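779 demonstrations and I still don't trust the number

We hit 779 recorded runs in September and Kurniawati sent round a cheerful message about it. I didn't join in. A run goes in the folder if the person driving the arms says it went well, and the person driving wants their tea.

I sat down one evening with 20 of them, picked blind, and watched the lot. In 17 I'd agree with the label. Two were sloppy but usable. One had the operator dithering so long that I can't see what any model would learn from it, apart from how to dither.

Oldřich's answer is that more data will wash it out. Maybe. They said much the same at Remiro, where I worked before this, and we ended up with a very large pile of the same easy start position.

So I've asked for fewer runs and more variety: furniture turned over, both grippers working close together, the awkward stuff people skip when they're paid by the run.

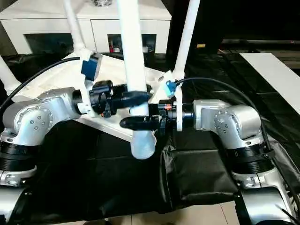

Oldřich thinks I'm slowing us down, and he may be right. I'm going to watch another 20 before I change my mind.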